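Cindwood — README / data card

Simulated wrist-view episodes of a two-finger gripper doing small chores. Kitchen, workbench, clearing up. Maintained by Euan Dalgleish. Last touched in March, card is behind the data in places, sorry.

What this is for

We wanted a plain answer to a plain question: can a policy do a boring chore yet, start to finish, with no help. Mostly no. Picking up one thing from a clear spot, fine. Picking up the third thing when the first two got shoved against it, much less fine. Cindwood is the set we use to measure that gap. Not a leaderboard.

What's in it

- 678 episodes, all rendered, no real footage
- 24 chore templates (put away, sort, wipe, stack, fetch, the usual)
- 300 steps max per episode, then it gets cut
- wrist view only in this release. Overhead view is in Caltum, separate download
- joint states, gripper width, one line of task text per episode

Textures and clutter are randomized per episode. So expect stone where you'd want a table top, big flat things much too close, small junk at the sides. Don't filter these out, the policies need them. 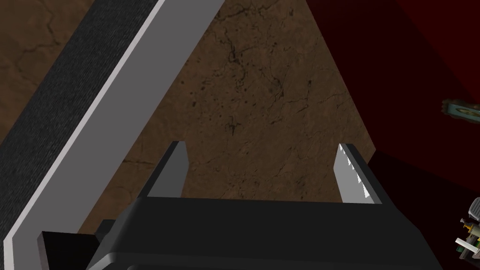 Views like this one, gripper open and nothing held yet, brown cracked-looking stone past the fingers, a big dark board slanting across the left — are where most of our baselines stall. The approach is the hard bit. Once the fingers are round something the numbers get a lot better.

Splits

train / val / test by template, not by episode. 5 templates are held out completely. If you reshuffle them your scores will look great and mean nothing.

Baselines

Aitken is the scripted one. Knows object poses, cheats, still drops things. Reltska is learned from the wrist view plus task text. Reltska beats Aitken on wiping, loses on stacking, and both are bad at sorting small parts. Configs in the baselines folder, run the eval script with default seeds before you change anyhting.

Known problems

- objects sometimes float a bit or clip into each other at reset. Physics settles most of it, not all
- red surfaces go near black in shadow, depth gets noisy there
- gripper width is logged one step late in the older episodes. Fix is in the loader, turn it on
- task text was written by three people and it shows. "tidy" and "put away" mean the same thing, "clear" doesnt always
- success flag is strict for stacking and too generous for wiping. Check by eye if it matters to you

What not to use it for

Claims about real homes or real shops. A rendered workbench has no grease on it and nobody walks through. We've had people quote the wiping score as if a robot could do their kitchen. It can't — it can move a sponge to the right place in a simulator.

Todo

soft objects, drawers, two-handed templates, redo the sorting rewards

Questions or bad episodes: open an issue with the episode number and the step. Euan reads them, slowly.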